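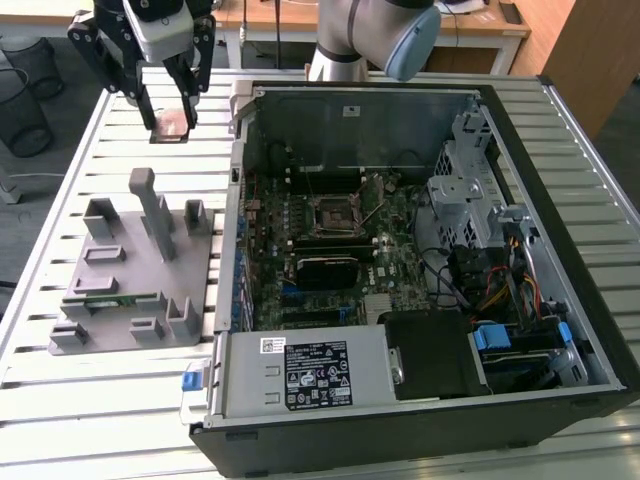 FOR IMMEDIATE RELEASE
Mon 18 September

Cenix opens second repair room for old desktop computers, bring your tower

Cenix, the neighborhood computer repair shop on Alder Street, has opened a second room just for desktop towers. Walk-ins welcome. Drop-offs welcome. No appointment needed on weekday mornings, afternoons by booking only.

The new room is upstairs from the shop counter and took most of July to get ready. New floor, more outlets, better light over the work tables. Towers are worked on lying flat with the side panel off, so customers who want to stay can look straight down into the case and see what is being talked about.

"People carry these things in like a sick dog," said Areeba Gilani, who runs Cenix. "They've been told it's dead, buy a new one. Half the time it's dust and a bad stick of memory. I want them to see inside it. Then they can decide if its worth the money."

What the room handles:

Cleaning, inside and out
Memory and drive swaps
Power supply replacement
Fan noise, overheating, random shutdowns
Moving parts from an old case to a new one
Getting files off a drive before the machine is recycled

What it does not handle: laptops, phones, printers. Laptops still go to the downstairs counter. Printers, sorry, no.

The tables are slatted aluminum, the kind with long raised ribs. Barış Baysal picked them after a year of chasing screws across a smooth bench top. A dropped screw now lands in a groove and mostly stays there. He also wanted a surface he could bolt things to and wipe down at night.

"I had a laminate bench before this and it was a mess," Baysal said. "Scratched up, wobbly. You lay a full tower on its side and lean on it to pull a stuck card, you want something that doesn't move. Also I'm tall so we raised them."

Small holders and brackets for the bench are 3D-printed. Cenix plans to share the files for the simpler ones once they have been cleaned up and given sensible names – ask at the counter if you want to be told when.

Prices

A basic look-over is free with any repair, otherwise $20. Cleaning is $35. Labor on part swaps is quoted before any work starts and the quote is written on the ticket. Parts are extra, and customers can bring there own as long as they fit. Used parts are sold with a 60-day return.

Cenix has set aside 300 free cleanings for students, retirees and anybody currently out of work. First come, first served, one per household. Bring the tower only. Please leave the monitor, the keyboard and the mouse at home, there is no place to put them. Power cords are not needed either unless you think the cord is the problem.

The free cleanings are paid for in part by Effiong, the office furniture reseller next door, which is also taking a drop box for old cables and adapters. Anything usable from the box goes on the spare parts shelf at Cenix. The rest goes out with the metal recycling.

Before you bring a tower in

Back up if you can. If you can't, tell us at the counter and we will do that first.
Shut it down fully, don't just put it to sleep.
Write down what it does wrong, and when. "Shuts off after ten minutes of video" is very useful. "Acts weird" less so.
Take out any discs and USB sticks.
Put your name on the case. Tape is fine. A lot of black towers look alike.

Carry it upright, two hands, side panel on. For heavy ones call ahead and somebody will come down to the curb.

Evening classes

A short class called Open the Case starts next month. Two evenings, small group. First evening is finding your way around inside a desktop – what plugs into what, what you can touch, what to leave alone. Second evening is taking memory and a drive out and putting them back. Cenix supplies the practice towers. Bring your own if you like, but understand it may go home with the same problem it came with. Cost is $40 for both evenings, tools provided. Sign up at the counter or by phone.

About Cenix

Cenix repairs and resells desktop and laptop computers for homes and small offices. The shop has put more than 1000 used machines back into service, most of them desktops. It is owned and run by Areeba Gilani.

Press contact: Areeba Gilani, at the shop during open hours. Reporters and school groups are welcome to visit the upstairs room, mornings are best, please call first.

###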